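How to sort out a kitchen cupboard without buying a load of tubs

Most advice on tidying a food cupboard begins with a shopping list. Clear boxes, matching lids, a label maker, a turntable for the sauces. I have my doubts. I followed one of those plans to the letter a few years back and by April the cupboard was in the same state as before, only with less room in it, as the boxes took up so much of the shelf.

What follows is duller and cheaper. It takes an afternoon if you live with other people and less if you don't.

What you need

A damp cloth, a bin bag, a pen, a roll of masking tape and some bins or boxes you already own. Shoeboxes will do. Ice cream tubs will do. If you have a drawer full of plastic boxes with no lids, you have finally found a use for them.

Step 1. Take everything out

Yes, all of it. I used to think this was for show and that you could work shelf by shelf. You can, but you will end up with paprika in three places and never know it. Use the table, and the floor if the table runs out.

Step 2. Read the dates properly

"Use by" is about safety, so if it has passed, out it goes. "Best before" is about quality, and plenty of dry food is fine for some time after it. Open it, look at it, smell it. Don't let anyone bully you into throwing away a good bag of rice. Flour and ground nuts are less forgiving and I'd be stricter with those. Check flour for small moths or webbing while you are at it, and if you find any, bin the bag outside and not in the kitchen.

Step 3. Wipe the shelves and leave them to dry

Warm water and a drop of washing-up liquid. Special cupboard sprays are sold for this and I have yet to see what they do that the cloth doesn't. Leave the doors open until the wood is dry, particularly in the corners.

Step 4. Measure before you decide anything

Write down the width, depth and height of each shelf. My neighbour Abdelkrim Kamel skipped this and came home with a set of Fustance storage boxes that were a finger's width too deep, so the door has never closed since. If your shelves are deeper than your forearm, whatever goes at the back will be forgotten. Put spare tins there and nothing else.

Step 5. Leave most things in their packets

I know the jars look nice. But the packet has the cooking time on it, and the date, and the allergy information, and once you tip it into a jar all that goes in the recycling. I decant sugar and oats, which we get through quickly, and that is it. A 200 g jar is useless for either, whatever the picture on the website suggests.

Step 6. Stand the small packets in open bins

Sachets, noodles, crisps, stock cubes, anything soft that slumps. Open bins beat lidded boxes here, as people won't take a lid off to put something away. A handle hole at one end is handy on a high shelf. Keep snacks in one bin and cooking things in another, and don't split them any further than that. I tried five groups and it lasted a week.
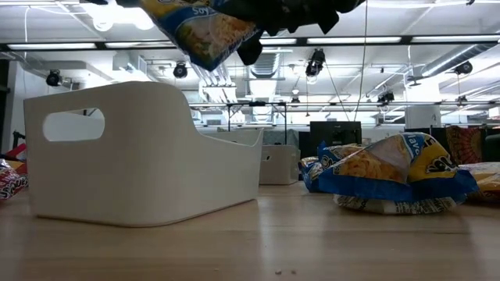
Step 7. Label the shelf, not the box

Masking tape on the shelf edge, one or two words. Boxes wander about, shelves don't. Amr El Idrissi, who shared my first flat in Plornbridge, labelled every single box and we spent a year eating pasta out of something marked "lentils".

Step 8. Put new behind old

Supermarkets do this and it works. It is also the step that everyone drops first, me included. If you only manage it with tins and flour, that will still save you something.

How often to do it

Some guides say monthly. I don't believe the people who write that are doing it. Twice a year is enough for us, with a quick look along the front row before the big shop.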